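2025-01-05
Farah Kusuma

Posting this to the whole list because I have had the same question from several of you off-list, and it is easier to answer it once.

The Barredo business first. The club office confirmed the loan last night. He goes to Gikiveo until the end of the season, and there is an option to buy in the summer. The option is theirs, so if he does well and they want him, we can't stop it. I don't have the fee. The local paper printed one but gave no source, and I would leave it alone until the accounts come out.

On 2025 tickets and the rest, see further down. I am replying to Komen's message here:

> I don't understand letting Barredo go now. We have two fit
> forwards left and one of them is 36. Nillow has not played a
> full game since he came back from the knee. If either of them
> gets hurt in the next month we are playing a midfielder up
> front, same as last year, and we all remember how that went.
> Did the manager say anything about bringing somebody in?
> Also, is the supporters' bus for the away cup game still on?
>
> Komen

I agree with most of that. The manager was asked twice after the last home game whether a replacement was coming and both times he said he was "happy with the group." He has said that before every window since he got here, and we signed players in two of them, so I don't read much into it either way.

Where I differ is on Barredo himself. He has started 7 league games and come off before the hour in most of them. He wants to play through the middle and we use him wide. He is on a contract that runs out next year, and a player in that position who isn't starting will ask to leave sooner or later. I would have kept him until we had somebody else signed, but I can see why he wanted to go.
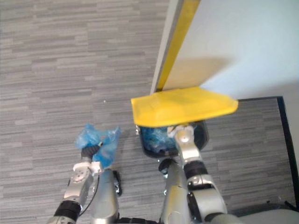 Nillow worries me more. He looked short of pace in the second half against a tired defense, and he was holding the back of his leg when he came off. The club says it was cramp. If that is all it was, he should be fine for the weekend. The next three matches are close together, though, and two of them are away on bad fields. I would start him in one and bring him off the bench in the others.

The other choice is the kid from the reserves. He scored in both of his last two games at that level, but he hasn't been named in a first-team squad yet and it would be a lot to put on him — especially away from home in the cup.

As for the bus, yes, it is still on. We have been given 1000 tickets for the away end and they go to season ticket holders first. Anything left goes on general sale the next morning. The bus leaves from the usual parking lot behind the main stand, two hours earlier than for a league game, as the police have asked all visiting buses to be in before the roads close. Please pay when you book your seat. Last time we carried several people who never paid, and I would like to avoid chasing anybody again.

If you booked through the old form, your seat did not carry over. Send me your name and how many you need, and I will write back with the bank details.

The window also closes before our March meeting, so any questions for the club about transfers will have to go in by letter. I am putting one together now. So far it asks who decides on loan terms, whether an option to buy can be refused by us, and what happened to the second scout's job after he left. Send me anything else you want in it. Keep it short, please — they answered the last one with a single paragraph and skipped half the points.

Farah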